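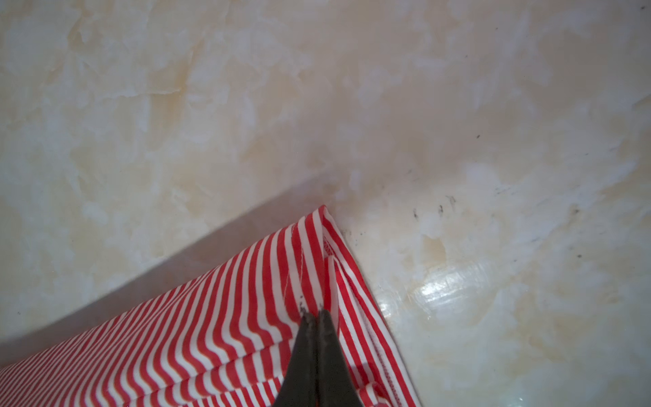 Ticket 191: Front loader stops before final spin, fault 442
Status: Open (was Closed, reopened by customer)
Product: Skirnau 600 front loader
Bought through: Piranow Appliances
Service agent for the area: Bindcombe
Site: Pearce, ground-floor laundry, concrete slab
Opened: Monday, August 5, 2019

First report

The machine fills, washes and rinses, then sits there. The drum rocks a few times each way like it's thinking about the final spin, gives up, and puts 442 on the display. The clothes come out heavy and dripping. If I turn it off at the wall, wait a bit and pick Spin Only, it sometimes works. Same clothes, same drum, nothing moved. So I'm already doubtful about the manual, which says 442 means "unbalanced load".

It happens on Everyday and on Cottons. It has not happened on Quick, but I don't use Quick much, so I wouldn't put any weight on that.

Before you ask: transit bolts came out the day it was delivered and they're in a jar on the shelf. The machine is level. I have checked it with a proper spirit level, front to back and side to side.

Reply from Skirnau support

Thank you for contacting Skirnau. Fault 442 indicates that the load is unbalanced. Please redistribute the load and restart the cycle. Avoid washing single heavy items. If this has resolved your issue no further action is needed and this ticket will close automatically.

Customer update

It closed automatically. It has not resolved my issue. Reopened.

I did redistribute the load, several times, and I'd like it noted that "redistribute the load" is advice you can give forever without ever being wrong. If it fails, I must not have redistributed enough. I'm happy to test it properly if somebody tells me what a correctly distributed load looks like.

To be fair to the theory I ran a mixed load of ordinary shirts with no towels, sheets or jeans. Light things, medium fill, Everyday cycle. It stopped at the same point with 442.

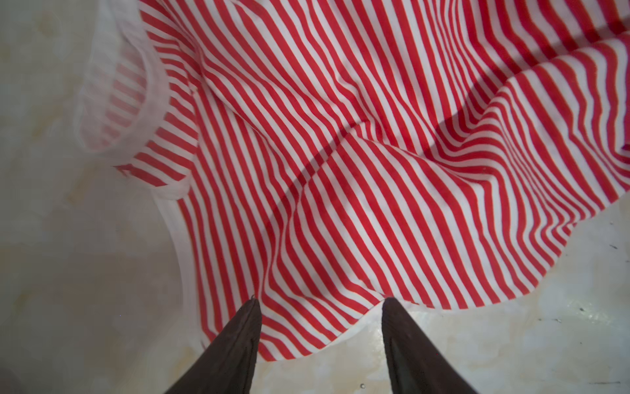

Red and white stripe, rumpled.

I then ran the same cycle with nothing in the drum at all. It also stopped. I would be interested to hear how an empty drum gets unbalanced.

Reply from Skirnau support

Thank you for the extra detail. Some customers find that too much detergent creates suds, which can affect the spin. Please run a hot maintenance wash with no detergent and reduce your usual dose by half. We also suggest cleaning the pump filter behind the lower flap.

Customer update

Done, in that order.

Hot maintenance wash: finished, no fault. I was ready to eat my words.
Next normal wash, half the usual powder: 442.
One after that, no powder whatsoever: 442.

Pump filter: a bit of lint, a button and some grey sludge. Cleaned it, flushed it, checked the little impeller behind it turned. It did, in that notchy way they do. Ran another wash. 442.

So I don't buy suds. The one hot wash that worked is bothering me, though, and I don't want to explain it away just because it spoils my argument. The maintenance program is on a different setting from everything else. Does it drain differently? The manual gives it four lines and none of them say.

Reply from Skirnau support

The maintenance program is designed to keep your machine fresh. We have referred your case to our service partner Bindcombe. Please note that a call-out fee applies if no product fault is found.
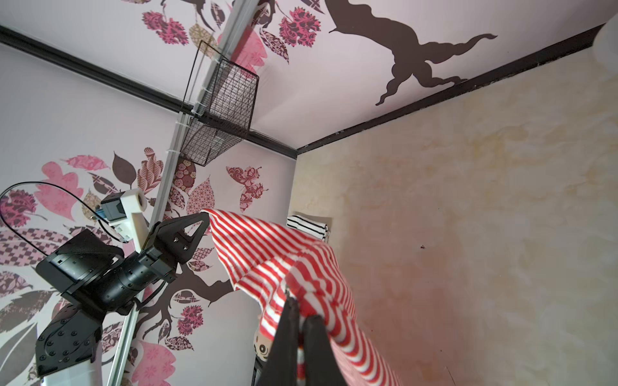
Page 2 of 3

Customer notes before the Bindcombe visit

I'm not paying a call-out fee to be told to redistribute the load, so I have been going through this one thing at a time. I've written down what I tried even where it went nowhere.

Power. Moved the machine to a different outlet on a different circuit. No change. Put it back.

Level, again. Rocked it by the corners, no movement. The lock nuts on the feet were finger-tight and I've nipped them up with a spanner. No change, but they should have been tight and I'd suggest the installer be told.

Water in. Took the inlet hose off and looked at the mesh. Clean. The cycle counter in the service menu reads 3,736, by the way, which seems a great deal for a machine sold to me as new in January. I have asked Piranow about that and they say the counter "may not reflect cycles". I'd like to know what it does reflect.

Water out. This is where I started to pay attention. The drain hose goes up the wall and down into a standpipe. I pulled it out to have a look and there was far more of it down the pipe than I expected. Whoever put it in had shoved it down until it stopped. The manual wants only a short length in the pipe, and an air gap around it. There was also electrical tape wound round the top to seal it, which I gather is the very thing you aren't supposed to do.

Theory, and I hold it loosely: with the hose that deep and taped over, the pump is pushing into a pipe that can't breathe. Water comes back or doesn't clear. The machine goes to spin, still feels weight in the bottom of the drum, and reports the only thing it knows how to report.

An objection to my own theory: the empty-drum test. With no clothes there'd still be rinse water in there if it wasn't draining, so I think the theory survives. What it doesn't cover is the maintenance wash. Unless that one pumps for longer, which takes us back to those four lines in the manual.

What I changed

Tape off. Hose lifted so only the hooked end sits in the standpipe, held with the plastic guide that was still in its bag behind the machine. Nothing else touched.

Results so far

Everyday, shirts: finished, spun out.
Everyday, empty: finished.
Cottons, towels: finished, a bit of banging early in the spin and then fine.
Everyday, shirts again: 442.

That last one is why I haven't closed this. The clothes were not dripping this time, just wetter than they should be. It might be a real unbalanced load. They must happen now and then or they wouldn't have a code for it. It might also mean I've fixed half of something.

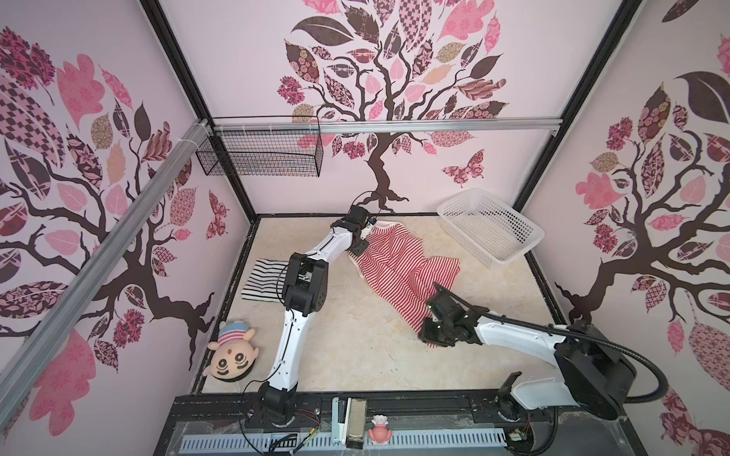
Questions for Bindcombe

1. Does the maintenance program run the drain pump longer than Everyday does? A yes or no will do.

2. Does 442 cover slow draining as well as imbalance? If it does, why does the support script go straight to the load and skip the hose?

3. Can the pressure sensor tube be checked while you're here? I've read on a forum that a bit of gunk in that tube gives the same behaviour. I've read plenty of other things on that forum as well, including that you can fix it with vinegar, so I'm only asking for it to be looked at.

4. What does 3,736 mean on the counter?

5. If the hose was the fault, and the hose was fitted by the installer Piranow sent, who wears the call-out fee? I'd like that in writing before the visit and not after.

Reply from Skirnau support

Thank you for your patience. We are pleased to hear the issue has been resolved.

Customer update

It hasn't been. Please leave the ticket open until Bindcombe has looked at the sensor tube. I'll keep running it with the hose where it is now and add any further 442s here, along with the program and what was in the drum.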